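# Dutik Fight Records

Print this page | E-mail this page
12 shares | 3 comments

Dec 7, 2018
By Wálter Cuadros

Hello, and thanks for stopping by! This is the data card for Dutik, a little collection of amateur wrestling and mixed martial arts results that I started typing up in the evenings because I was tired of losing track of who had fought whom (and because the paper programs were taking over my kitchen). It has grown a good deal from there, and I hope it's useful to you, whether you coach, write about the sport or just like to settle arguments.

## What's in it

The main table is bouts.csv, one row per bout. It covers 37 cards put on by the Granel and Stirska clubs and by the Mac Mathúna gym, which has been very kind about opening up its old binders. Each row gives you the date, the club, the weight class, both athletes' ID numbers, the round it ended in and how it ended. A second table, athletes.csv, holds stance, home gym and a win-loss-draw record as it stood after the last card we have.

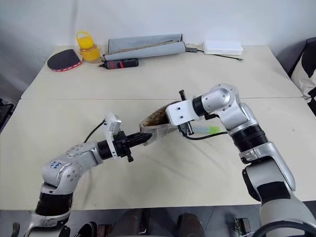 Records are always written wins first, then losses, then draws. No contests get their own column -- please don't fold them into draws, which I did myself in the first version and had to undo by hand over a very long weekend.

## How the results were typed up

I entered everything from the scorecards, and Zhuoran Bai went over it all a second time with the binders open beside her. We disagreed on 81 rows, mostly over handwriting, and settled nearly all of them by calling the gyms. The last 14 are still marked "unsure" in the notes column. If you were cageside for any of those, I would dearly love to hear from you!

Weight classes were a headache. Stirska changed its limits in October and kept the old names, so a lightweight before the change isn't quite a lightweight after it. Use the limit_lb column if you want to compare across the whole set.

## Please keep in mind

Athletes under 18 are left out completely, and so are the junior wrestling meets. Early cards at Granel often skipped the round number, so you'll find blanks there. A blank means the card didn't say; it doesn't mean the bout went the distance. 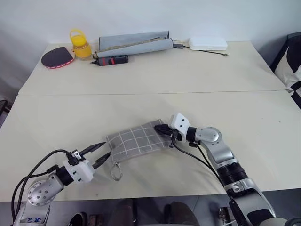
*Two arms holding a gray checked pouch on a white table.*

## Using it

You're welcome to use the tables for anything that doesn't make money, with a line crediting Dutik. If you'd like to put them in a paid program or a betting product, the answer is no, sorry -- the gyms asked us for that and we gave our word.

Corrections go in fixes.txt, one per line, with the card date first and the bout number after it. Zhuoran reads them and I do the merging, usually a week or two behind her.

3 comments | Print | E-mail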